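Wultine House Residents' Meeting
Minutes, January 30, 2025
Held in the Hatanley lounge. Meeting opened late, the chairs having been lent to Tiltov House.

1. Minutes of the last meeting
Approved after the word "feral" was struck from the paragraph on the laundry room.

2. Kitchen fund
Balance stands at $445. A motion to spend it all on a better toaster failed. A motion to spend some of it on a toaster passed.

3. Heating
Pesonen, our managing agents, have replied to the letter. Their reply acknowledges the letter. A second letter will go out.

4. Guest bedroom
This took 30 minutes, or most of the evening.

The room is booked through May and the next guest has been promised a floor. Bottles, cups and wrappers belong in the bin, and the snack leftovers on the console table count as trash too - several members had been treating the table as a gray area. It was asked whether crumpled tissues are recyclable. They are not.

Agreed: floor first, then the tabletop, then vacuum. The bin gets a fresh bag whenever the old one is full, "full" to be understood in the ordinary sense and not as a challenge.

Guest bedroom, item 4: 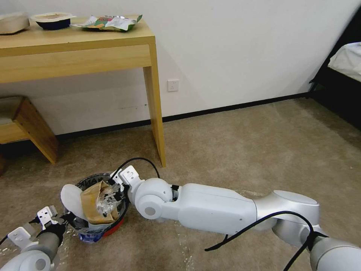
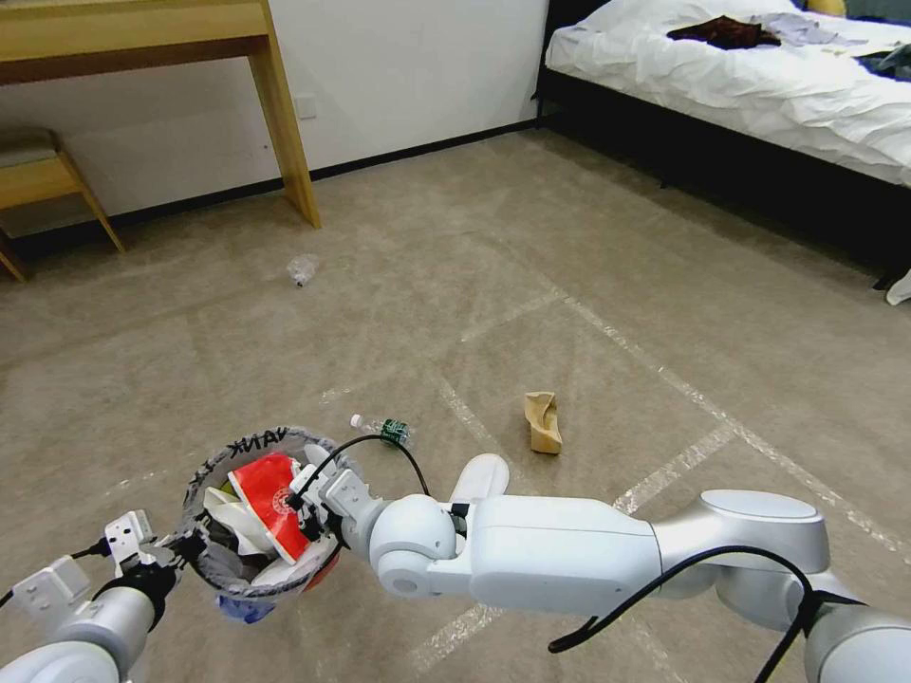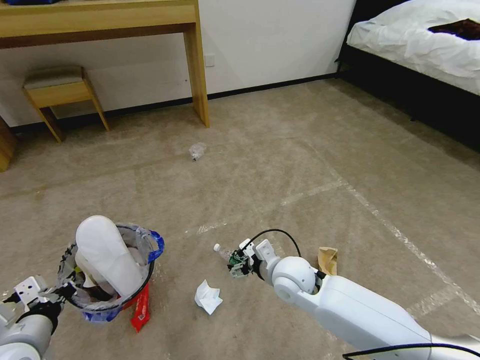
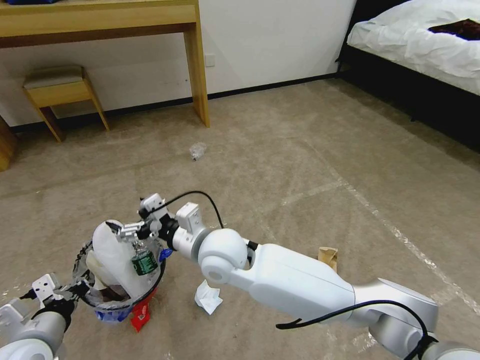

A proposal to fine guests for litter was withdrawn when it was pointed out that most of our guests are related to us. A notice will go on the door instead. Wording to be kept polite, first draft having been read aloud and rejected.

5. Any other business
The bike rack is still leaning. Members are asked to stop leaning things on it to even it out.

Meeting closed. Next meeting in the same room, chairs permitting.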